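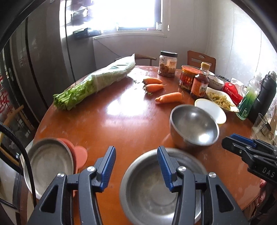 June 2022

I gave up buying lunch at work in the spring, mostly over money. A sandwich and a coffee near the office had crept up to the point where I was spending over 55 pounds a month and not enjoying any of it. The sandwiches at Coser are fine. They are the same sandwiches they were when I started.

So now I bring something from home. I thought the cooking would be the hard part, but I don't mind cooking. What I mind is deciding. At the end of a long day I can stand in front of the fridge for ages and still end up with toast.

Anong Wannasri, who sits across from me, cooks two things on her day off and eats them in turn until they run out. I tried it and got bored by the third day. What works for me is having parts ready and putting them together in the morning. Rice or noodles, something raw and crunchy, an egg or some tofu, a sauce in a separate jar. The jar matters. I put the dressing straight on once and had a very wet bag on the 705 bus.

Cabbage keeps best of anything I've tried. Carrots are nearly as good if you leave them whole until you need them. Cucumber is no use after a day. Lettuce I've stopped buying.

I also had to sort out the containers. I had a cupboard full of tubs and hardly any lids that fitted. I threw most of them out and bought a set of 3 that stack, and they've held up so far, apart from a yellow stain from a curry that I don't think will ever come off.
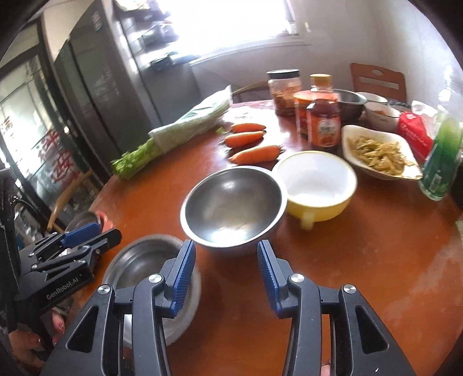
## The slaw I keep making

It's Nipon Bunnag's, more or less. He gave me the recipe by talking it through on the stairs, so the amounts are mine.

- half a small white cabbage, shredded
- 2 carrots, grated
- juice of a lime
- a spoonful of fish sauce
- a bit less sugar than you think
- peanuts, added at work

Salt the cabbage first, leave it while you do the washing up, then squeeze it out with your hands. Mix the rest in a cup and pour it over. I leave the chilli out on days with meetings.

Next I want to try Lamai's pickled mustard greens, but she says to wait until September, so I'm waiting.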